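Skip to content

Search this blog ... Search

We use cookies to remember your comment details and see which posts get read. OK / Tell me more

The great plastic bowl reshuffle

So I finally did something about the picnic dishes. If you've been reading for a while you know the ones I mean, the bright plastic bowls and cups that live in the bottom cabinet and come crashing out every time anybody wants the colander. I've been promising myself since November that I'd pull out the whole lot, put it on a table, and decide what stays. Well, I did it, and I have opinions about nesting bowls now that I did not have a week ago.

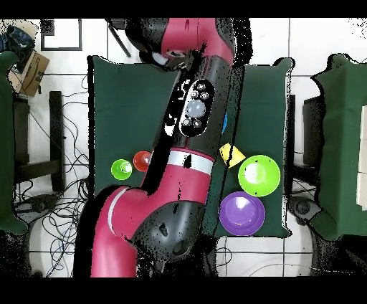
Posted by the blogger at Usbridge Kitchen Table, February 2020 | Filed under: Home, Tidying

First, a little background. Most of this stuff came from a closing-down sale in Drustcombe years back, when I bought a box of Wieser picnicware for 14 dollars and felt like the smartest shopper in the county. The rest came in dribs and drabs – a cup from a fair, a bowl somebody left after a cookout and never asked for again. None of it was ever bought as a set, and you can tell. I have a lot of lime green. I don't remember choosing lime green!

I love it all anyway. Plastic bowls are what I reach for on a hot day when we eat on the steps, and they're what goes in the car when we drive out to Otwood for the lake. You can drop them, sit on them, leave them out in the rain overnight. My nice stoneware gets used maybe twice a month and I hold my breath the whole time.

My first try at sorting was by color. I thought it would look so pretty, purple with purple, green with green, like those pantry pictures that make you want to move into somebody else's house. And it did look pretty on a plain dark green cloth (I recommend a dark cloth for this kind of job, the colors just jump right out at you). Then I tried to put it away and found that color piles don't fit in a cabinet. Some bowls are wide and some are small and deep, and a small one under a big one is just a tower waiting to fall on your foot.

So, second try, by shape. Bowls go in bowls, cups go in cups, and the color can land wherever it wants.
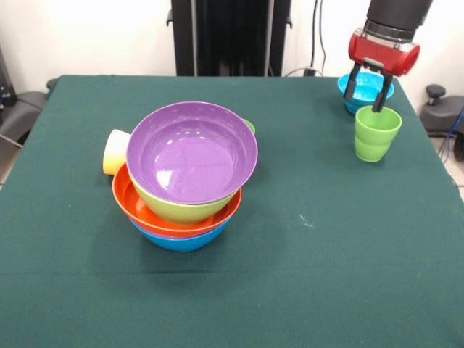
The trick I settled on is to find the ones that really sit down into each other and the ones that only pretend to. Give the stack a little wiggle. If the top bowl rocks, it doesn't belong there, and you should try it somewhere else before you talk yourself into it. I talk myself into it a lot. I had one stack that leaned so badly I kept glancing back at it while I was doing something else, and I still left it like that until after lunch.

Cups are their own headache. They'll nest just fine, but some of mine nest a bit too well, and then you're standing there in front of guests twisting and grunting with a cup in each hand. My mother used to put a scrap of paper napkin between hers. I've started doing the same and it helps, though the cabinet does look like a shipping department. If you pack them the least bit damp they'll grip like glue, so let them sit out on a towel first. Overnight, if you can stand the clutter.

Also, cups roll. I know that isn't news. But put a tapered cup on its side and it goes off in a little circle and comes back around to bump into whatever you just finished straightening.
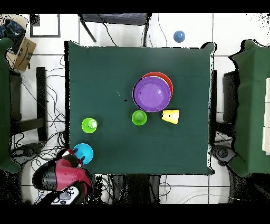
Purple on top of red, and the cups still waiting their turn.

I was going to be very strict about getting rid of things. My rule was that anything scratched enough to catch a fingernail had to go, and anything I hadn't used in two summers had to go too. I got as far as putting six pieces in a bag for the thrift store, and then I took two back out. One was a bowl I use for popcorn. The other I have no excuse for, I just like it.

Where it all lives now: the bowls are on the lower shelf at the front, widest at the bottom, and no stack gets higher than I can lift with one hand. Three or four bowls seems to be the sweet spot for me. The cups moved up by the glasses, which I resisted for ages on the grounds that the glasses are "for good," whatever that means in a house where we drink iced tea out of jam jars. The colander got its own hook. I can open that door without flinching for the first time in I don't know how long.

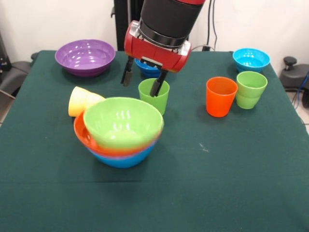 Green, orange and blue in one stack, with the big purple bowl behind.

Next up is the lid drawer, and I'm scared of it. I pulled it open yesterday, looked at the mess of lids, and closed it again. If any of you have a system for lids that doesn't involve buying a rack – I've bought the rack, the rack is in the drawer too, under the lids – please leave it in the comments.

Get new posts by email! Enter your address ... Subscribe

3 comments

teacupsandtwine wrote:
The napkin trick works. I use coffee filters and they're the right shape already. For stuck cups, cold water in the inside one and warm water around the outside one. Saved me many times.

porchlight40 wrote:
We had lime green too!! It must have been the color nobody bought so they put it in every sale box. Mine are still going strong and I've had them longer than my car.

Marsh Road Mom wrote:
Lids: stand them up on edge in a shoebox, big ones at the back. It isn't pretty but I can find what I need. Throw out every lid without a bottom first, and don't let yourself think about it too long.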